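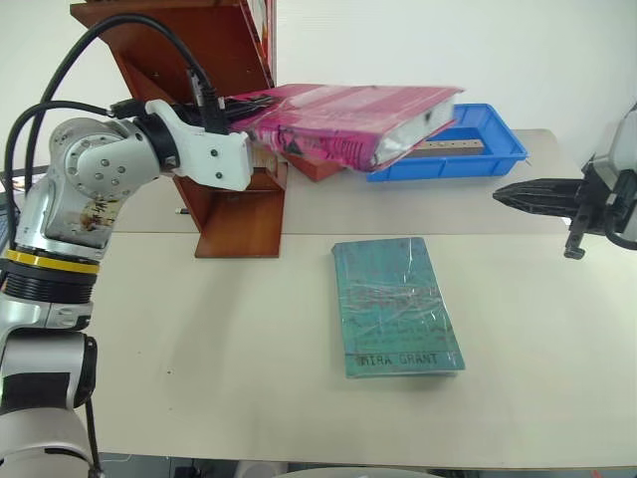

Estik two-arm evaluation kit, bench notes, March, Friday. Second week of the loan from Alipour. Purpose is to decide whether the kit can do the returns-sorting job at Hiltthorpe as quoted, meaning take a covered hardback off the table or the stand and lay it in a tray without marking it. The part giving most trouble is the plastic jacket. With the pink book held over the blue tray, the wrap throws white streaks right across the cover, and the teal one lying on the table does the same, worst at its upper right. Carby (the vendor's pick planner, supplied with the kit) takes a strong glint for an edge often enough to matter. When it does, the grasp point moves inwards and the book comes up tilted.

Setup unchanged from Wednesday's, sorry, from the last entry, except that the overhead light nearest the wall is now off. Pick table in two panels, tray and wooden stand on the far one. Speed limit at the vendor's default. No retuning of the grip force since Tahmineh set it.

Results so far. 219 attempts logged on wrapped hardbacks, 41 failed. A failure is any of: no grasp, dropped before release, released outside the tray, or stopped by hand. Split by cause, going by the comments in the log:
No grasp, planner gave up: the largest group.
Slip in the fingers during the move: next, nearly all on the heavier books.
Released on the tray rim: a handful, all before we re-taught the tray position.
Stopped by hand: two, both by me, one of which I now think would have been all right.

Unwrapped books have not been counted in with these. They do noticeably better, but Hiltthorpe wraps nearly everything, so the figure would flatter the kit.

Weight. Heaviest book in the test set is 494 g on the bench scale, jacket included. It can be lifted by the spine edge if the grasp is near the middle of the long side. Gripped near a corner it turns slowly in the fingers and the free end drops. Turning the force up stops this and leaves a dent in the board. Tahmineh has a note in the force log of the setting at which the dent first shows; do not go past it on library stock. The kit data sheet gives a payload for the arm and says nothing on turning load at the fingers. Asked Alipour for that value. Reply from Haris Vlachou, their applications side: it depends on the finger pads. Agreed, but they supply the pads. Asked again.

Stand picks. The slanted panel makes the approach awkward, as the wrist has to come in at an angle and the planner prefers a path that starts from too high. It gets there, slowly. Lowering the start pose by hand in the teach screen helped. Carby does not keep this change after a restart. Entered it three times this week. Reported to Haris, who says it is a known fault and will be put right in the next release. No date given. I have written the pose on the sheet inside the cabinet door.

Cables. The loops on the pick arm are long, and I would like them shorter. At full reach they are fine. With the arm folded back the upper loop swings, and on a fast return it touched the housing once (heard, not seen). No damage found to the sleeve or at the wrist connectors. Niloufar thinks the length is needed for the last joint to turn fully and is probably right, in which case we need a clip part way along. The manual shows no clip. Ordered nothing yet.

Second arm. The narrow-finger gripper is quoted as an optional extra. Used it so far only for nudging a book square to the table before the other arm picks, and the nudge does reduce the give-ups. Not enough runs to put a number on it. Long thin fingers catch under a loose jacket flap if they come in low, so the approach height has been raised. One jacket was torn before this change. It was one of ours.

Cost. The lease is quoted at £597 a month for the base kit, with the second gripper and the planner licence as separate lines. Rosimeire has the full quotation. The support line is office hours only, and Hiltthorpe empties its returns bin before opening, so a fault at that time waits. This should go in the report whatever the pick figures look like.

Handling note from the call with Rosimeire: staff at Hiltthorpe would load the table by hand and take full trays away. They do not want the arms live while anyone is reaching in. The kit has a stop input for a gate or a light curtain, and neither is in the quoted price. Rostam to cost both.

Open items.
1. Repeat the wrapped set with a diffuser over the light. Same books, same order. (me)
2. Finger pads: try the softer pair from the spares box, record dent and slip together. (Tahmineh)
3. Cable clip, position and part. (Niloufar)
4. Gate and light curtain prices. (Rostam)
5. Turning load value, third request. (me, to Haris)
6. Wipe down the silver joint on the pick arm and see whether the brown marks come off. If they do not, photograph them and send to Alipour before the loan ends, so that we are not charged for them.

Afternoon, added later. First try at item 1 with tracing paper taped over the fitting. Glints on the jackets are weaker and broader. The planner found an edge on the teal book on every attempt, but I only ran a few before the tape gave way. Needs a proper frame. Power off at the cabinet, logs copied to the shared folder under Estik, week two.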